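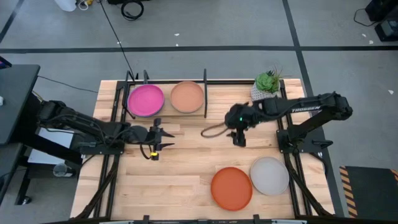

## Saarela round plates, set of four

Four plates, four colors. Pink, peach, orange, gray. Sold as a set or one at a time. In stock at Sovitz, ships from the Skundeck warehouse.

**Set of four:** $27
**Single plate, any color:** $8
**Size:** 22 cm across
**Item:** Saarela 22, mixed

Page updated 2020-07-24. Old page had the wrong size on it, sorry. If you ordered off that one and wanted the smaller plate, see Returns further down.

### The colors

Names on the sticker are not great so going by what people call them on the phone:

- **Pink** - sticker says Magenta. Very bright, thin rim with a bit of purple in it. Most asked for.
- **Peach** - sticker says Salmon. Softer, raised rim. Goes with almost anything.
- **Orange** - sticker says Orange Red, and it is a strong one. More red than the old orange from last year.
- **Gray** - sticker says Pale Gray. The quiet one. Get two if you're nervous about the rest.

Colors on your screen will be off a little. Phones make the pink hotter than it is. If you need to match something you already own, order a single first and look at it in your own kitchen, in daylight. Cheaper than sending a set back.

No blue. No green. We get asked every week. Saarela had a green on the June list and then took it off again, no word on when. Will put it here if it shows up.

### What you get

One of each color, stacked, paper between them, in a plain carton. No gift box. If it's a present, say so in the order note and we leave out the price slip. Can't swap colors inside a set. Want two pinks? Buy the set plus a single, or buy four singles. Singles cost more added up, yes, the set price is the set price.

Stickers are on the underside. Peel off slow, from one corner. If it leaves glue behind, a drop of cooking oil, wait a bit, wipe, then dish soap.

### Size and what it's good for

22 cm is the in-between size. Lunch, toast and eggs, cake, a sandwich with something next to it. Kids' dinner. For a big pasta dinner you probably want a 27 and Saarela doesn't make these colors in 27. The 27 comes in white only, separate page.

The small one is 15 cm. Same four colors. Good for snacks, tea bags, under a candle, under a plant. Separate page too - look for Saarela 15. They nest on top of the 22s no problem.

Measure your shelf before you order if it's a shallow cabinet. Measure with the door shut. You need the full 22 plus room for fingers.

### Setting a table with them

Plain wood is best under these. Butcher block, pine, whatever you have, as long as it's light. We tried them on a dark cloth and the gray did fine but the peach went kind of dull. White cloth is OK. Patterned cloth, no, too much going on.

Things that worked for us:

- Pink and peach next to each other. Close enough to look like you meant it.
- Orange half over gray, for a side table or a buffet where people help themselves.
- All four at one table, one each, everybody picks. Kids will fight over pink. Buy a spare.
- Something green nearby. A small succulent in a white pot is plenty.

Keep the food simple on the orange. Tomato sauce dissapears on it. Rice, cucumber, anything pale looks great.

For the gray, the other way around. Berries, carrots, beets. 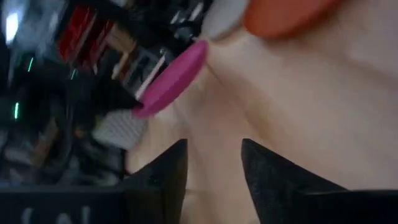
*Pink, pale gray and orange, seen from up close.*

### Washing

Top rack of the dishwasher, normal cycle. Not the sanitize setting. Hand wash if you want them to stay shiny longer, soft sponge, warm water. No steel wool, no scouring powder. That goes for the pink more than the others, scratches show sooner on a bright color.

Wash once before first use. There's packing dust.

Stains: curry and turmeric are the bad ones. Rinse right after eating. If it's already there, baking soda and a little water, leave it 15 minutes, rub with a cloth. Worked on our peach one. Did not work all the way on the gray, but that one had sat overnight in the sink.

Not for the oven, not for the broiler, not for the microwave. Please. Every return with a warped or marked plate has been one of those.

Stacking is fine. Put a paper towel or a napkin between them if the stack is going to sit for months, or if you're moving.

### Also on the table

Two things people write in about, so here are the answers.

**The potted succulent.** Pot is the Drositz planter, white, textured, with a pale geometric pattern. We carry it, $15, pot only. Plant not included and we don't ship plants. Any green rosette type from the garden center will do. Pull off the dry leaves now and then, water when the soil is dry all the way down. No drain hole in the pot, so keep the plant in its nursery liner and lift it out to water.

**The table.** Not ours, not for sale, can't tell you where to get it. It's a butcher-block top in a light wood. Most lumber yards sell tops like that by length. Oil it before you put plates on it, and wipe up water rings the same day.

### Shipping

Orders in before noon go out same day from Skundeck. Otherwise next working day. Flat rate $5 for a set, same $5 for up to five singles. More than that and it goes in a bigger carton and costs more, the cart will show you.

Pickup at the Sovitz counter is free. Pick it at checkout, wait for the email, then come. Please wait for the email. Bring the order number, a screenshot is OK.

Orders with a Drositz planter in them go in two cartons. Might come on different days. Both have the same order number on the label so you know nothing's missing.

### Returns

22 days from when it lands at your door. Unused, stickers still on. You pay the return unless we got it wrong.

Wrong color, chipped, cracked, somebody stepped on the carton - send a photo of the plate and one of the carton, with the label showing. We send a new one. You don't have to send the broken one back.

Ordered the 22 when the page said 15? Our mistake. Write to us with the order number and we'll swap it, shipping on us both ways. Dosen't matter if the 22 days are up.

Sets come back as sets. Can't take back just the orange one.

### Quick answers

**Can I get a set without the orange?** No. Singles.

**Is the gray the same gray as the Saarela bowls?** Close. Bowls are a bit darker. Side by side you'd notice, across a table you won't.

**Do the rims match?** Not exactly. Peach has the raised rim, and the pink rim has that purple tinge at the edge. They still stack.

**Flat enough to cut on?** For a pancake, sure. For steak with a sharp knife you'll leave lines. Use a board.

**Good under a plant pot?** Yes, the Drositz fits with room left over. Gray is the one we'd use, water marks show less.

**Restaurant or cafe quantity?** Write first. We hold 27 sets back for bigger orders and after that it's a wait. No discount on the first carton, there is one after that.

**Will there be more of the pink?** Next delivery has mostly pink in it. If the pink single shows sold out, hit the notify button, the email goes out as soon as they're on the shelf.

### Goes with

- Saarela 15, small plate, same four colors
- Saarela 27, white only
- Saarela bowl, gray or peach
- Drositz planter, white, textured

Questions go to the Sovitz shop desk, use the form at the bottom of any page. Put the color in the subject line.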